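Section 4: Recording Demonstrations for the Desk Rack Task

This section covers the recording of teleoperated examples with the Tekleab arm station. It assumes that the arm has been homed and both cameras calibrated as described in Section 3. Read it through once before the first session. An operator who already knows the station can start at 4.2.

4.1 Before you start

The desk rack task family is made up of short pick, place and push motions around a mesh letter tray rack and a shallow blue plastic tray of small parts. Each recorded motion is called an episode. Each episode belongs to one task, and each task has one written instruction that is stored with every episode.

1. Clear the white tabletop of anything that is not on the task sheet. Pens, cable ties and coffee cups end up in the data and the policy will learn from them.

2. Set the rack inside the reach zone, with its open front toward the work area. It does not need to sit in exactly the same spot each time. See 4.4 for how far it may move.

3. Put the blue tray beside the rack and load it with the parts on the task sheet.

4. Close the curtain behind the counter. Daylight from that side changes the exposure on both cameras over the course of a session.

5. Start the Gusex recorder and check that the fixed view and the wrist view are both live. The status line should show no dropped frames for 13 seconds before you go on.

Note: Wire mesh is hard on depth sensing. Expect holes in the depth preview wherever one layer of mesh lies behind another. This is normal and does not need recalibration. The color streams are the ones used for training.

4.2 Recording an episode

1. Select the task by number. The rack push task is 116. Read the instruction text on the screen and make sure it matches what you are going to do.

2. Bring the arm to the start pose with the leader handle. The follower moves at reduced speed until the two are aligned.

3. Press the left pedal once. A tone marks the start of recording.

4. Carry out the motion at an even pace. Approach, make contact, complete the move, release, back away.

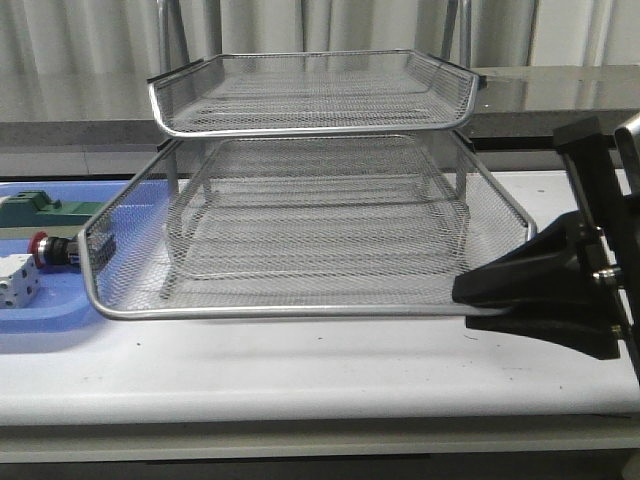 Keep contact on the rim of a tray and off the mesh itself. The mesh bends easily, and a fingertip pushed into it can catch when the arm backs out. If you feel the handle stiffen, stop and reverse along the path you came in on.

5. When the motion is complete, hold still for one second and press the left pedal again.

6. Mark the episode as success or failure. Use the right pedal for failure. Do not delete failed episodes – they are kept in a separate folder and used for the success classifier.

CAUTION: Keep hands out of the reach zone whenever the pedal light is on. If a part falls to the floor, end the episode and disable the arm before picking it up.

CAUTION: The lower jaw may travel very close to the tabletop. Do not press down to gain grip. The force limit stops the arm at once, and the fault has to be cleared by hand at the controller.

4.3 Checking the wrist view

Stop after the first few episodes of any new task and play one back from the wrist camera alone. If you cannot tell what the arm is meant to do from that view, the policy probably cannot either.

1. Open the episode in the Gusex viewer and hide the fixed view.

2. Step through to the moment just before contact.

3. Look for the target. It should be visible during the approach, even if the fingers cover part of it later.

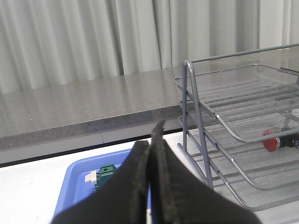

The fingers always take up a good part of the wrist view when they are closed. Opening them a little earlier in the approach helps, and so does coming in at a slight angle. Do not remount the camera to get a clearer view. A new mount means a new calibration, and episodes from before and after cannot be mixed in one set.

4.4 Varying the layout

Change the layout after every 13 episodes. A set where nothing moves will train well and then fail the first time someone bumps the table.

– Shift or turn the rack slightly, staying inside the reach zone.
– Swap the positions of parts within the blue tray.
– Move a part from the tray to one of the rack levels, or back, if the task sheet allows it.

Leave the table, lighting and curtain as they are. Those are varied in separate sets.

4.5 Ending a session

1. Park the arm and switch off the pedal.

2. Run the session check. Any episode with a gap in either camera stream is flagged and left out of the upload.

3. Upload to the Testlow server. The target for a full task set is 1000 successful episodes. The pilot set supplied with this release, 2229 episodes across all rack tasks, is stored in the same format and can be used for comparison.

4. Write down anything unusual in the session notes, including a bent rim, a changed part or a worn finger pad.

Questions about task sheets go to Gøran Sæther. Spare finger pads are ordered through Vivwood; see Section 7 for fitting.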